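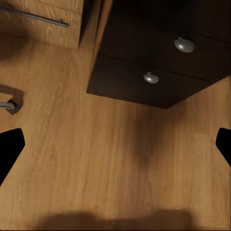 HOME & WORKSHOP TIPS > Movie Night

Keeping old movies playable: what I do, and what I quit doing

I have been buying old movies on disc and tape for a long time, mostly melodramas and the kind of crime picture where everybody wears a hat indoors. I have also been reading advice on how to look after them, and a good half of it sounds like it was written by someone selling a spray. What follows is the stuff I've tried at home. Where I'm guessing, I'll say so.

Cleaning a disc

Start with nothing. Most discs that skip have a fingerprint on them and that's all. Breathe on the shiny side, take a clean cotton T-shirt or the cloth that came with your glasses, and wipe in straight lines from the hole out to the edge. Don't go in circles. A circular scratch runs along the track, and the player has a much harder time reading past it than it does with a scratch that cuts across.

If that doesn't do it, use lukewarm water with one drop of dish soap, rinse, shake, pat dry. Paper towels are out, even the soft ones.

As for toothpaste, yes, I've tried it. I did it to my second copy of a courtroom picture I didn't like much, and it went from skipping in one place to skipping in three. People swear by it. I suspect the people who swear by it had a fingerprint.

My neighbor Jeanine Jansen uses peanut butter and says it works. She also had to open up her player last July. I'm only reporting.

Disc repair machines

I bought a Pluven hand-crank polisher at a yard sale and ran it on a handful of scratched rentals I'd picked up cheap. Two came back to life. The rest looked shinier and played the same. If the scratch is on the label side, leave the crank alone. The layer that holds the movie sits close under the label on a DVD-era CD or video CD, and once that's gouged there is nothing left to polish. Hold the disc up to a lamp. Pinholes of light mean trouble on those, though plenty of discs with a pinhole or two still play all the way through.

Cases

The plastic hub in the middle is where discs get cracked. Push down on the hub with your thumb and lift the disc by its edge at the same time. If you have to bend it, the case is bad, so swap the case. Cardboard box sets with slide-in sleeves are the worst of the lot, and the fancier the set the tighter the sleeve. I moved mine to plain paper envelopes with a window and kept the nice box on the shelf for looks.

Those big zip-up binders that hold 100 discs are fine if you don't overfill them. Stand them up like a book. Laid flat in a stack, the ones on the bottom pick up a haze from the vinyl after a few years, or mine did. It wiped off most of them.

Tapes

Rewind before you put it away, and store it on its end with the full reel at the bottom. I used to think this was fussy. Then I pulled out a box that had been lying flat in a closet and half of them had a wavy edge along the tape, with a hiss to match.

Keep tapes out of the attic and out of the basement. If you see white or gray fuzz through the little window, do not play it "just to check." It will leave the fuzz in your machine and your machine will hand it on to every other tape you own.

Head-cleaning tapes: use the wet kind, and only when the picture gets snowy. The instructions on mine, a Todberg, wanted me to run it once a week. That's 52 passes a year over a part that was doing fine. I run it when I see snow and otherwise it stays in its box.

Silica gel packets

Everyone tells you to save them from shoe boxes. By the time you get one out of a shoe box it has probably soaked up all it's going to. They can't hurt. I wouldn't count on them either. An open closet door in damp weather does more.

Shelving

Movies weigh more than you expect. A long shelf of discs will sag in the middle, and then the cases lean, and then you're picking them up off the floor. Put a bracket in the center before it sags. If you've already got a dip, take everything off, flip the board over and add the bracket then.

Direct sun fades the spines first. Red goes before anything else, so a romance collection will look tired long before the war movies do.

Keeping track

I once read a post by a man with 1,000 movies who logged each one with the running time, the cast and the date of every viewing. Good for him. I use a notebook, alphabetical by title, with a pencil mark next to anything that skips and the minute where it happens. That mark is the useful part. If the same minute skips in a second player, it's the disc. If it plays clean, it's your player.

From the mailbag

Josefien Jansen (Jeanine's sister-in-law) wrote to ask if freezing a disc fixes it. I can't see how it would. I put one in the freezer for an afternoon anyway. It came out cold, with water beads on it once it hit the kitchen air, and it froze up at the train station same as before.

She also asked about the Makris label remover for old rental stickers. Haven't used it. On cases I warm the sticker with a hair dryer on low and peel slowly from one corner - a dab of cooking oil takes off what's left. Keep all of that away from the disc itself, and take the paper cover out first or the oil will creep under the plastic and spot it.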